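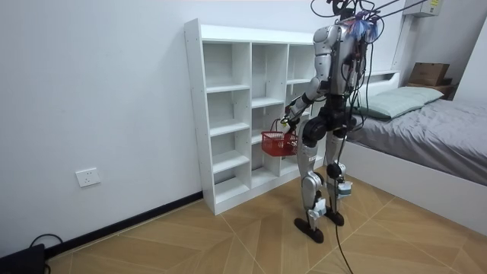
Grondholm Institute for Applied Handling
Hand and Controller Evaluation Group
Minutes of the Meeting of 26/01/2024

Present: Anahera Baxter (Chair), Cyrill Leitner, Anatole Pruvost, Domenica Zaugg
Apologies: Jihad Sabbagh
Minutes taken by: Domenica Zaugg

1. Opening and adoption of the agenda

The Chair opened the meeting and noted that a quorum was present. The agenda was adopted with one change: the item on camera placement was moved ahead of the item on purchasing at the request of Mr. Pruvost.

2. Minutes of the previous meeting

The minutes of the October meeting were approved with one correction. Under item 4, "left wrist" should read "left elbow." The action on Mr. Leitner to relabel the spare hand cables was reported complete. The action on Mr. Sabbagh to obtain a written statement from Skorov on the repair period for finger tendons remains open.

3. Comparison of hands on the shelf task

Mr. Leitner presented the results of the comparison between the Skorov hand now in use and the Athumani hand supplied on loan. Both were run on the humanoid in the bedroom test room, using the white cubby shelf, with the basket carried in the left hand and fruit placed with the right. The same controller settings were used for both hands except for the closing force, which each supplier had set for its own product.

A total of 957 placement attempts were logged with the Skorov hand and 1,691 with the Athumani hand. The difference in numbers arose from the longer loan period for the Athumani hand and was not planned. Mr. Pruvost asked that the two totals not be set side by side in the report without a note to that effect. This was agreed.

Mr. Leitner reported that the two hands were close to each other on picking. The differences lay in release. The Athumani hand opened more slowly at the fingertips, and in the narrower compartments the fruit was at times carried back out with the hand. The Skorov hand released more cleanly but was more likely to touch the divider on the way in. He recommended that approach angle be studied separately before either hand was preferred.

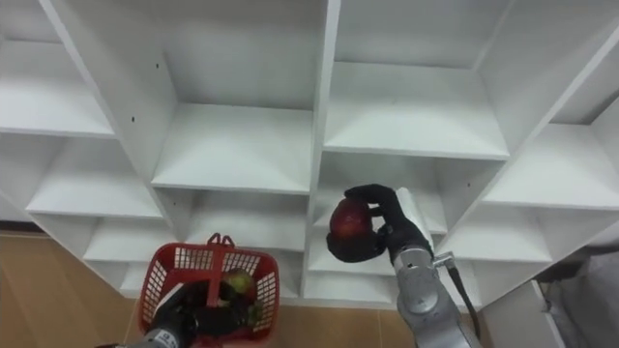
Shelf task, right hand holding a round red fruit at the compartments and left hand holding the basket.

Ms. Zaugg asked whether wearing gloves on the hands affected the comparison. Mr. Leitner replied that gloves of the same type had been used throughout, and that bare-finger runs had been left out of the totals. The Chair asked for this to be stated in the methods section.

The group discussed the basket. Mr. Pruvost considered that the thin handle was a harder test for the left hand than the fruit was for the right, and that slippage at the handle had not been scored at all. Mr. Leitner agreed that the log sheet had no column for it. It was decided that handle slip would be recorded from the next session onward, with a simple yes or no entry and a space for remarks.

Decision: No preference between the two hands is to be recorded at this stage. The comparison will be extended to cover approach angle and handle slip.

4. Controller behavior with both arms in use

Ms. Zaugg reported on the Zallamham controller, which has been run in place of the in-house controller for part of the trials. With one arm moving, she saw no practical difference between the two. With both arms in use, the Zallamham controller held the basket arm steadier while the other arm reached upward. The in-house controller allowed the basket to drift toward the body.

A total of 19 runs were stopped by the operator. Ms. Zaugg had reviewed all of them and assigned most to a late response after a change of target compartment. Two could not be explained from the logs. The Chair asked that these two be kept in the record as unexplained and not be assigned to either controller.

Mr. Pruvost asked whether the tether had been a factor. Ms. Zaugg said that she could not rule it out. The cable runs across the floor behind the robot, and its position is not noted at the start of each run. Mr. Leitner proposed marking a standard route on the floor with tape. The proposal was accepted.

5. Camera placement

Mr. Pruvost summarized the work on views. The head view gives a good sight of the hands and of the upper compartments, but the basket hides part of the shelf when the left arm is raised. The fixed view from behind shows posture and footing well, although the torso hides much of the right arm. He did not think that either view alone was sufficient for scoring.

There was some discussion of adding a wrist camera. Ms. Zaugg was in favor. Mr. Leitner was concerned about one more cable on the forearm and asked that weight and routing be settled first. The Chair observed that a second fixed view from the side of the bed would cost little and could be tried before anything was mounted on the arm.

Decision: A side view will be tried first. The wrist camera is deferred to the next meeting – Mr. Pruvost to bring a drawing showing the cable path.

6. Loan and purchasing

The Chair informed the group that Athumani had agreed in principle to extend the loan of its hand. Written confirmation is awaited. Skorov has quoted for one spare left hand, and the quotation was circulated. Members felt that it would be premature to place an order while the comparison was still open. The Chair will ask Skorov to hold the quoted price.

7. Action items

Cyrill Leitner: add handle slip to the log sheet; prepare a test plan for approach angle; mark the tether route.
Domenica Zaugg: circulate the notes on the stopped runs; rerun the two-arm trials with the in-house controller at a lower reach speed.
Anatole Pruvost: set up the side view; prepare the wrist camera drawing.
Jihad Sabbagh: obtain the repair statement from Skorov (carried over).
Anahera Baxter: confirm the loan extension in writing; write to Skorov about the quotation.

8. Other business

Mr. Leitner asked that the test room be booked in full-day blocks. Half-day bookings leave too little time after calibration. The Chair will take this up with the facilities office.

The next meeting will be called once the approach angle plan has been circulated. There being no further business, the Chair closed the meeting.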